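March 30, 2019

Quiet Saturday, so I gave the big table over to shirts again. Baiba Sproģis had left me a note asking whether the green sheet makes the cloth drag when you try to square it up, and I've been meaning to have a proper look at that since December, when we first moved the folding over from the Skirkarley bench.

It does drag a bit, I think, though less than I'd feared. Taking the shirt by both shoulders and letting it hang before you lower it gets most of the wrinkles out on its own. Laying it flat and fussing with the corners afterwards is slower and leaves a bulge near the end you grabbed last (my old habit from home, I'm afraid, and a hard one to shake!). The softer cotton ones from the Mendska bundle are the worst for bunching, lovely as the colour is.

Baiba, if you're reading this on Monday: the tally stands at 1,163 folds, and we could get up to 2,000 before the shirts go a bit limp and want a wash. Would you mind smoothing the sheet before you start? I ironed it once and I'm not keen to do it again.

Still to try: sleeves tucked in first, then folding in half.
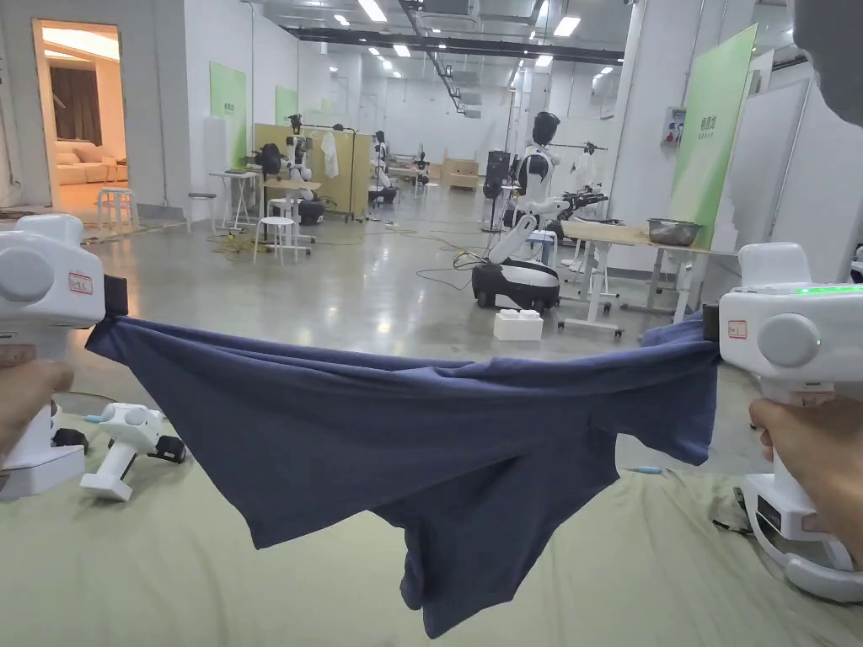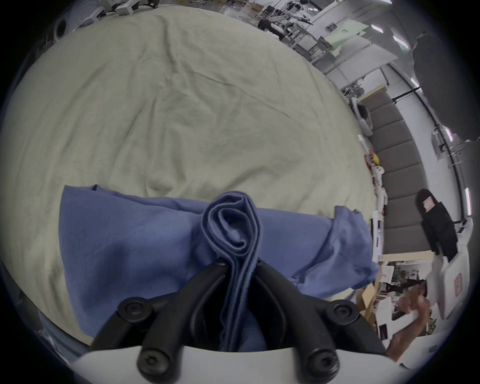
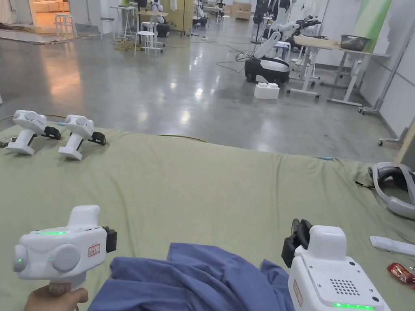
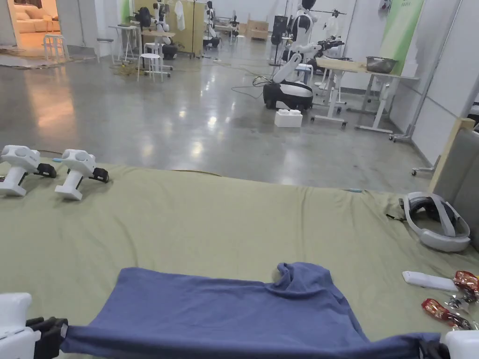
Shirt work on the green sheet.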